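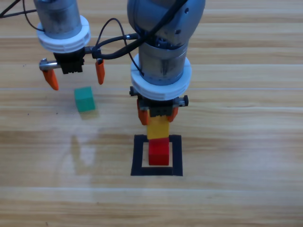
Tips for setting up two arms on one bench

These come from the robot corner at the Mukgate shared workshop, where we put two arms over one wooden table and taught them to stack blocks. Most of it applies to a smaller build in a garage or a spare room.

Mark the target with tape
Black cloth tape in a square is enough. Make the square bigger than the block so there is bare wood on every side. Burnish the edges down with a spoon. Once it is down, leave it alone – if you move the tape you have to teach the position again.

Deal with glare before you touch the software
A glossy tabletop throws light back at the camera and washes out the grain. Move the lamp first. If that does not help, hang a sheet of baking parchment in front of the bulb, well clear of the heat. We wasted most of a December evening changing color settings when the lamp was the trouble.

Cables
Leave a loop between the arms and check it with both of them reached out as far as the program will send them. Use hook-and-loop straps. Zip ties pinch, and you will be cutting them off again within a week.

Blocks
Use strong plain colors that stand out from the wood. Sand the faces flat on a sheet of 320 grit laid on glass, and wipe off the dust. A block with a rounded bottom will rock and the one above it will slide.

Setting a block down
Stop the downward move 6 mm above the stack, then go to the slowest speed for the rest. Open the fingers only a little at first. Opening them wide in one go tends to drag the block sideways. Small errors add up, so check each layer against the tape and not against the block under it.

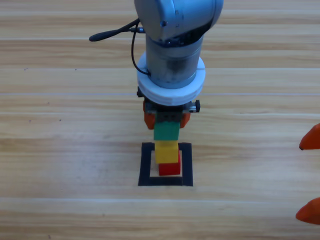 Herman Sopacua wrote in to say he does it differently: he lets the block drop the last millimeter, because his gripper sticks slightly on release and a slow letdown made that worse. He also wipes the finger pads with a damp cloth every morning. Worth trying if your blocks come away crooked.

Keeping the arms apart
Give each arm its own side of the table and one shared zone over the tape. Only one arm goes into the shared zone at a time. Write that into the program and test it at low speed with a hand on the stop button.

Save your positions under a new name each time. Ours are numbered, and we still go back to 328 when something newer misbehaves.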